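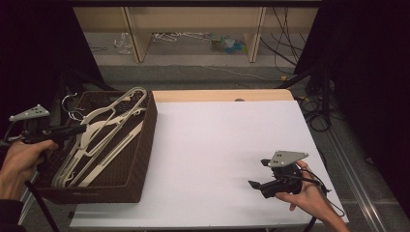

Hangers in a low woven basket, on a white board.

Section 4. Sorting, untangling and basket storage

The brochure for the Clatent closet system says that the hangers "organize themselves." They don't. This section covers what you have to do to keep spare hangers in a basket and get them out again one at a time. It applies to molded plastic hangers with a metal hook and ribbed grip strips. Wire hangers are covered under 4.5, briefly.

4.1 Before you start

You need a flat, light-colored surface, a basket with low sides, and the hangers you plan to store. A white board laid on a table works well, and any white tabletop will do the same job. Pale hangers are harder to see against white than you might expect, so turn on a lamp if you are doing this in the evening.

Note: The Holloway catalog recommends a felt mat, sold separately. We tried one. The grip strips dragged on the felt and the mat bunched up. Save your money.

4.2 Choosing the basket

1. Measure the hanger from shoulder end to shoulder end. Ignore the size printed on the package, which in our experience leaves out the rounded ends.

2. Pick a rectangular basket with low sides. The hooks are allowed to stick out at one end. A basket deep enough to swallow them will also swallow your hand, and you will be feeling for hangers you can't see.

3. Run a finger along the inside of the weave. If it catches your skin, it will catch a strap hook.

Caution: Do not carry the basket by the hanger hooks. The sales video shows this being done with a full basket. We would like to know how many takes they needed.

4.3 Separating crossed hangers

Two hangers that have crossed are the most common problem, and the one most often made worse by pulling.

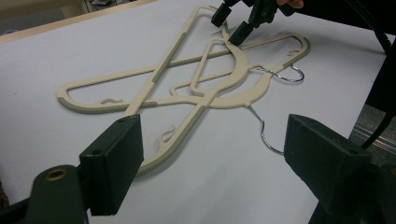 Tobias Calloway

Lay the crossed pair flat before you do anything else. In the air the hooks swing and find new places to catch. On a table you can see which bar runs over which.

1. Find the hanger on top. Follow its long straight bar from one end to the other. If the bar stays above the other hanger the whole way, you may be able to lift it straight off. Check the hook first.

2. Find both metal hooks. A hook can pass under a bar and look free from where you're standing. Move your head to the other side of the table and look again.

3. Check the small strap hooks inside the shoulder ends. They are thin and wavy, and they are the part most likely to snap. The product page calls them "flexible." Treat them as if they weren't.

4. Hold the lower hanger still by its bar. With your other hand, raise the upper one a little and slide it sideways until the hook clears.

5. If you feel it catch, stop and lower the hanger. Turn it slightly and try again. The ribbed strips are made to hold fabric, and they hold on to each other nearly as well.

Caution: Never shake a pair of hangers to free them.

4.4 Loading the basket

1. Lay the first hanger flat in the basket with its hook over the short side.

2. Place the next one on top, facing the same way. The arms will overlap at a slant in most baskets. This is fine as long as the hooks all leave by the same end.

3. Keep the accessory bars flat. A narrow inner bar that rides up on its neighbor will tilt everything above it.

4. Stop when the top hanger is near the rim. Beyond that the stack slides when you pick the basket up.

Note: The claim that one basket "holds a full closet's worth" does not survive contact with a closet. Priya Kapoor, who checked this section, got through 48 hangers one Thursday and needed more baskets than the claim allows.

To take a hanger out, lift the top one by its shoulders and leave the hook for last. Do not reach for one in the middle of the stack, even if it looks loose.

4.5 Wire hangers

Keep wire hangers out of the basket. They go on the floor or a low shelf until you decide what to do with them, and most people decide in July, if at all. The Skorkach divider clip is advertised for mixed storage. It popped off the rim at the third hanger, so we can't recommend it.

4.6 If something goes wrong

Hook turns in its socket: Some play is normal. If it comes out, set the hanger aside. The glue in the Wusska repair kit did not hold for us under a winter coat.

Grip strip lifts at one end: Press it down along its length with your thumb. If it lifts again, use that hanger for shirts that don't slip.

Hangers keep crossing in the basket: Look at the hooks. One of them is facing the wrong way, usually near the bottom of the stack. Unload and start over from 4.4, step 1.

Replacement strips are order number 2140. Allow 10 days, whatever the website tells you. Clothes rods and brackets continue on page 66.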